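Rinsing rice: yes or no?
Fludura Boards > Kitchen Table > Grains and Beans

fanow_37
OK rice people, I finally bought a big sack and I'm so excited! Do you rinse or not? I do 200 grams for two of us, scooped with a spoon because my measuring cup cracked in November.

brirklow
Rinse! Always! Three changes of water, swish with your fingers, and you get those lovely separate grains. And keep it in a wide bowl, it's so much nicer to scoop from.

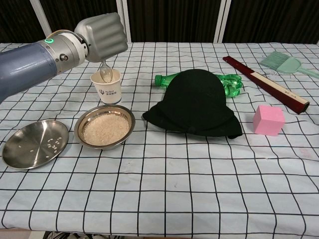 Rice in the steel bowl, paper cup with a spoon, checkered cloth

tanguy556
Love the steel bowl! But I disagree on rinsing. Mine goes straight in the pot and comes out great, a bit clingy, perfect for chopsticks.

brirklow
Clingy is the problem, tanguy!! Try it once with basmati and report back.

fanow_37
Does a paper cup work for measuring though?

tanguy556
Sure, fill it level and use the same cup for the water. Spoon it in slowly or you'll be chasing grains all over the tablecloth (I still do).

brirklow
I'd weigh it. 100 grams each, done. We do agree on the spoon!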